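Home | Stories | Poems | Submit | About

Yellow and Teal

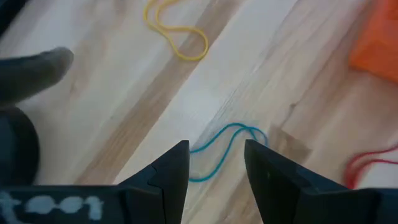 SHORT FICTION

The woman who had rented the upstairs room in Skudumbridge for eleven years left in February, and she left it clean. She had washed the windows and wiped out the closet. The floor had been swept. The only thing she hadn't taken was string.

My sister and I found it when we went up to see what the place would need before we could rent it again. There were pieces lying on the floorboards, a yellow one and a teal one among them. My sister stepped over them and went to look at the radiator.

"Paint," she said. "And this valve."

I wrote down paint and valve.

We had inherited the house from our father, who had inherited the tenant from the people before him. She paid on the first of the month. She had worked at Lenero, the braid and cord mill down by the river, until it closed, and after that she took in sewing. I had been inside her room two times in all those years, once for a leak and once because she asked me to change a bulb. Both times there had been a table under the window with spools lined up along the back of it, and both times she had stood beside the table until I was finished, as if I might knock something over.

The table was gone now. There were four dents in the floor where it had been.

"She could have picked those up," my sister said. She meant the string.

"She's seventy-eight."

"She washed the windows."

I didn't have an answer to that. I knelt down to get them, and then I didn't get them right away. The teal one bent one way and then the other and came back on itself in a long loop. The yellow one was worse, two loops tangled together with a little curl at the end. When I was seven or eight our mother used to do a trick with string on her fingers, a ladder that turned into a broom. I tried to remember how it started. You put it over both thumbs, I thought, but after that there was something with the little fingers and I couldn't get it.

"Are you all right down there?" my sister said.

"I'm fine."

"Check the baseboard while you're down there."

I checked the baseboard. It was loose by the door. I wrote down baseboard.

We did the rest of the list in half an hour. My sister thought we could ask 75 dollars more a month if we put in a new sink. I said the room wasn't worth it. She said the whole street was worth it now, because of the Widerora building going up where the mill had been, and people who worked there would need somewhere to sleep. She was probably right. She does the books and I do the gutters, and that has worked well enough.

When she went down to the car to call the plumber I picked up the yellow piece. It came apart easily. I had expected a knot in the middle and there wasn't one, it only looked that way lying down. I held one end between my finger and thumb and let the other end hang. Then I did the same with the teal one.

They were the same length. I held them side by side to be sure, and then I laid them both along the edge of the same floorboard, pulled straight, and they started and ended at the same place. Somebody had cut them that way.

I put them in my coat pocket and locked the door.

She had gone to live with her niece, two towns over, in Tak. I had the address for sending the deposit. I could have mailed it, and my sister had already written out the check, 367 dollars, and put it in an envelope with a stamp. But on Saturday I had nothing to do, so I drove it over.

The niece let me in. There were boxes in the hallway and a small dog that didn't like me. The old woman was in the back room, and her table was there, under the window, with the spools along the back of it. She looked at me the same way she had looked at me over the light bulb.

"Is it the closet?" she said. "I did the closet."

"The closet's fine. Everything's fine. I brought your deposit."

She opened the envelope, read the check, and put it under a spool. I took out the string and held it out to her. It had gotten tangled together in my pocket, yellow and teal, with some lint.

"You left these," I said.

She didn't take them. "That's just string," she said.

"They're the same length. I thought they might be for something."

"They were for the window." She showed me with her hands. "You measure across with one and you measure down with one. For the curtain. I measured it so whoever came next would know what to buy. It's a square window. People always think it's taller than it is."

"They were on the floor," I said.

"I had them on the sill. I had the window open for the smell from the cleaner." She thought about it. "I should have put something on top of them."

The dog came in and smelled my shoe. The niece asked from the kitchen if I wanted coffee and I said yes, although I had meant to leave. The old woman pulled the strings out of my hand and separated them without looking, the way you'd shell a pea. She picked off the lint. Then she wound each one around two fingers, slid it off, tucked the end through the middle and gave them back to me.

"There," she said. "Now they'll stay."

I drank the coffee. She told me the mill used to give the ends away by the bag, and that she hadn't bought string since she was nineteen. She asked if we were going to raise the rent, and I said my sister wanted to. She nodded - she had met my sister.

On the way home I stopped at the hardware store for the valve. While I was there I went down the curtain aisle. I took out the yellow one, unwound it and held it up against the packages, and a boy in a store apron asked if he could help me find something.

"A square one," I said.

They had white and they had green. I bought the green.

Filed under: Fiction, Short Reads, Houses

3 comments

mill_street_kid
My grandmother measured everything with string, windows, waists, the Christmas tree. She kept them in a coffee can and only she knew which was which.

pelham
I liked the sister. I wanted a bit more of her. Does she ever find out about the curtain?

Rosehip44
Read this on my lunch break and then went home and measured my kitchen window. Not square.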